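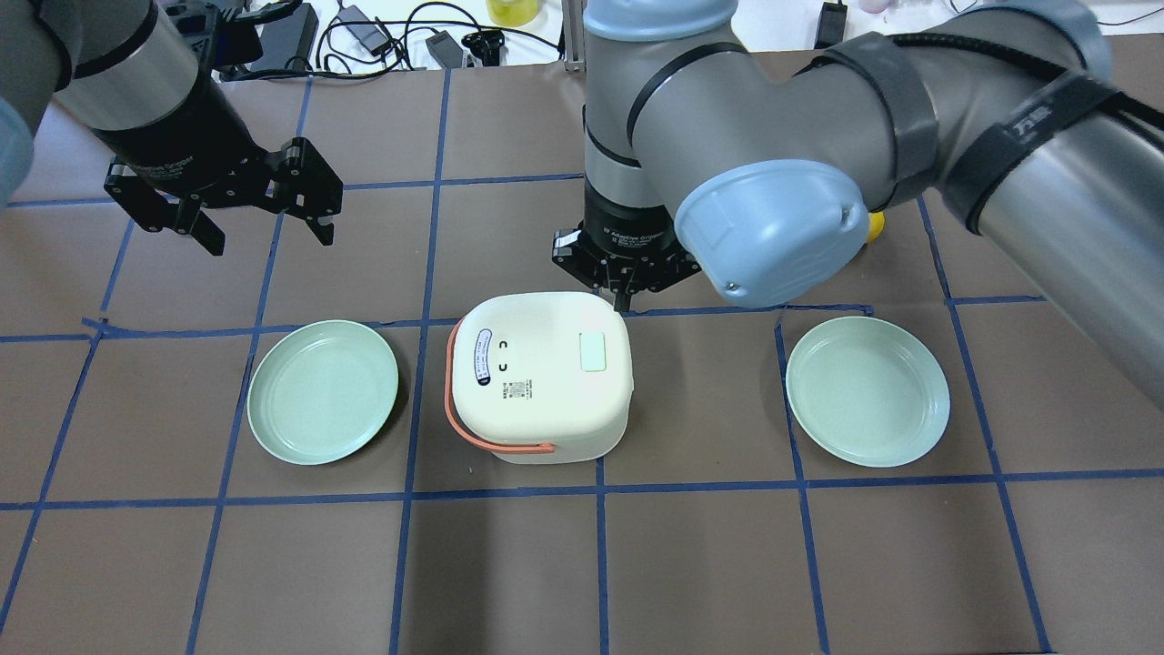
Vilhjálmur Snorradóttir wrote in to ask why a soap opera needs a README, and whether Omutville counts as a soap if only one person has come back from the dead. It counts. The second funeral is in season three.

Proltetti episode notes, updated 2019-03-11

What's in the folder
Plot summaries and cast lists for 800 episodes of TV drama, from four series: Omutville, Skarkcombe, Villanueva and the short-lived Villanueva: The Early Years, which ran for 25 episodes and felt longer. 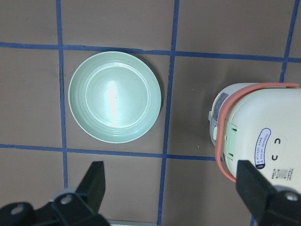
Fig. 1. Pale green plate on the taped grid.

Columns
series, season, episode, title, summary, cast, weddings. The last one counts ceremonies begun, finished or not. If an actor was replaced between seasons, the cast column gives both names with a slash. One role in Skarkcombe has four slashes.

Known problems
– 34 summaries are blank. The tapes exist, but the sound doesn't.
– Twins played by the same actor are listed once. Please stop reporting this.
– Nearly 80 Villanueva titles are my own translations, and they read like it.
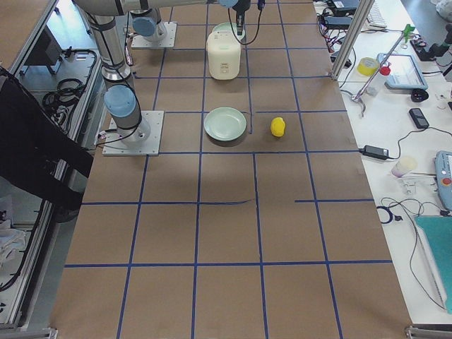

Fig. 2. Work table with tape grid and two arms.

Use
Free for anything except settling bets. Corrections go in the file called fixes.txt, one per line, with the episode number first. The next update is due in April, if Omutville's hospital storyline is over by then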